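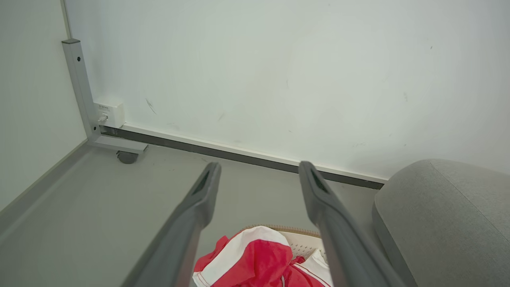 Red and white clothing, likely sportswear.

How to wash team shirts so the colors stay in their place

I wash the shirts of our volleyball club since four years. In the first season I made 16 white numbers pink in one single evening, so please believe that I learned this slowly. In this page I write down the method we use now. It works for shirts of polyester with red, dark blue or black parts next to white parts. For cotton shirts there is a short part near the end.

What you need

A washing machine with a cool program
Liquid detergent for colors, without bleach
A soft brush, an old toothbrush is fine
A bucket or a deep sink
White vinegar
Drying rack or a line in the shade
One white cloth that you don't love anymore

Step 1. Test the color

Do this with every new shirt, also when the label promises that the color is safe. Make a corner of the white cloth wet with warm water and press it on the red part, on the inside of the hem. Keep it there one minute. If the cloth stays white, you can go on to step 2. If it becomes pink, wash this shirt alone by hand in cold water, and test again. Our Gretis shirts needed three washes by hand before the cloth stayed clean. The Jinda shirts from the youth team gave no color at all.

Step 2. Don't let the shirts wait

A damp shirt in a closed bag is the worst thing for white panels. The sweat stays against the fabric, and the red part lies folded on the white part the whole night. When you come home, take everything out and hang it over a chair or a door, even if you will wash only the next day. My colleague Hường Lâm has two sons who play, and she puts a hook on the wall next to the machine only for this.

Step 3. Treat the stains first

Turn the shirt with the good side out. For grass and floor dirt, put a few drops of liquid detergent on the stain and brush softly in one direction. Wait 8 minutes, then rinse with cold water. Don't use hot water on blood, it will fix the stain in the fabric. For yellow marks under the arms, mix one part vinegar with four parts cold water and let this part of the shirt soak for half an hour.

Never put bleach on polyester with colored piping. I tried it one time with a cotton bud, very carefully, on a white stripe thinner than my finger. The liquid went under the seam and the red beside it turned orange.

Step 4. Load the machine

Turn all the shirts inside out now. Close the zippers of the jackets, and close also the Velcro if there is any, because it pulls threads. Fill the drum only until the half. Many people think a full drum saves water, but the shirts rub on each other and the printed numbers break sooner.

Choose a cool program, 30 degrees Celsius or "cold" on most American machines, with low spin. Use a little less detergent than the bottle says. Don't add fabric softener. It makes a thin layer on the polyester, and after some months the shirts smell already when the players are warming up.

Step 5. Take them out immediately

Set an alarm on your phone. Wet shirts that lie in the drum can still give color, even after a good wash. Shake each one, pull the seams straight with your hands, and hang it by the hem, with the white parts not touching the colored parts of the neighbor shirt. Keep them out of direct sun. In November, when nothing dries in our apartment, I put a small fan on the floor in front of the rack and they are ready by the morning.

The dryer is not forbidden for polyester, but the numbers don't like it. If you must, use the lowest heat and take the shirts out a bit damp.

If the white is already pink

Don't dry it! As long as the shirt is wet, you have a good chance. Wash it again alone, cold, with the normal quantity of detergent. If it is still pink, soak it overnight in cold water with oxygen powder that is marked safe for colors, and read on the package how much to use. Ilse Van Damme from our second team saved a goalkeeper shirt of her daughter in this way, but it needed two nights. When the shirt went through the dryer before you noticed, the pink will probably stay.

Cotton shirts

Older shirts are often cotton or a mix. They lose more color and they shrink, so keep the water cold and do the test from step 1 before each of the first five washes. Iron them inside out, and never directly on the print - put a thin towel between.

Storage

Fold the shirts only when they are fully dry. I put a sheet of plain white paper between the red ones and the others for the summer, and I keep the box in a closet, not in the basement.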